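Das Protokoll

Der Bericht über die Brandschutzbegehung im Haus Motham umfasste 25 Seiten. Michalis Manolakis hatte ihn zweimal gelesen und legte ihn auf die linke Seite des Schreibtischs, Kante an Kante mit der Unterlage.

Auf Seite sechs stand: Steigleitung trocken, Absperrorgan im 12. Obergeschoss nicht gängig. Auf Seite neun stand derselbe Satz, ohne das Wort »nicht«. Unterschrieben hatte beide Seiten Evanthia Sotiropoulos, Sachbearbeiterin im Bauaufsichtsamt, Zimmer 2.

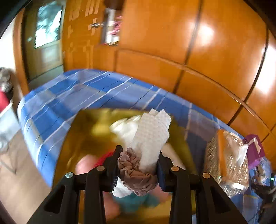
Haargummi aus Stoff, mauvebraun

Er rief sie an. Sie nahm nach dem sechsten Klingeln ab.

»Welche Fassung gilt?«, fragte er.

»Die jüngere.«

»Beide tragen das Datum 19. Oktober 2018.«

Sie bat um einen Moment. Er hörte, wie eine Schublade aufgezogen und wieder geschlossen wurde. Dann las sie ihm die Prüfnummer des Ventils vor, den Hersteller — Hoarau, Baureihe Sinlow — und das Drehmoment, bei dem die Spindel hätte nachgeben müssen. Er schrieb mit. Die Nummer stimmte mit keiner der beiden Seiten überein.

»Das ist das Ventil aus dem 11.«, sagte er.

»Dann wurde das 12. nicht geprüft.«

Im Haus Motham gab es zwei Treppenräume. Der nördliche war seit Mai gesperrt, weil die Firma Bronano dort die Rauchabzugsklappen austauschte. Wer vom 12. ins 11. Geschoss wollte, ging durch den südlichen, vorbei an der Tür mit dem defekten Obentürschließer, Mangel Nummer vier, Frist abgelaufen.

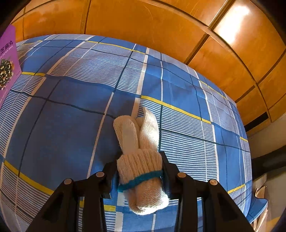 Um halb fünf standen sie beide vor dem Wandschrank im 12. Obergeschoss. Sotiropoulos hielt die Lampe, Manolakis setzte den Schlüssel an. Das Handrad bewegte sich eine Vierteldrehung und blieb stehen. Er versuchte es in Gegenrichtung, mit demselben Ergebnis.

»Nicht gängig«, sagte sie.

»Also Seite sechs.«

»Seite sechs war geraten.«

Er sah sie an. Sie leuchtete weiter auf das Handrad. Irgendwo unter ihnen fiel eine Tür zu, sehr langsam, und rastete nicht ein.

Manolakis nahm das Formular aus der Mappe, legte es auf sein Knie und trug die Uhrzeit ein. In die Zeile für Bemerkungen schrieb er: Erstprüfung. Dann reichte er ihr den Stift. Sie las das Wort und unterschrieb.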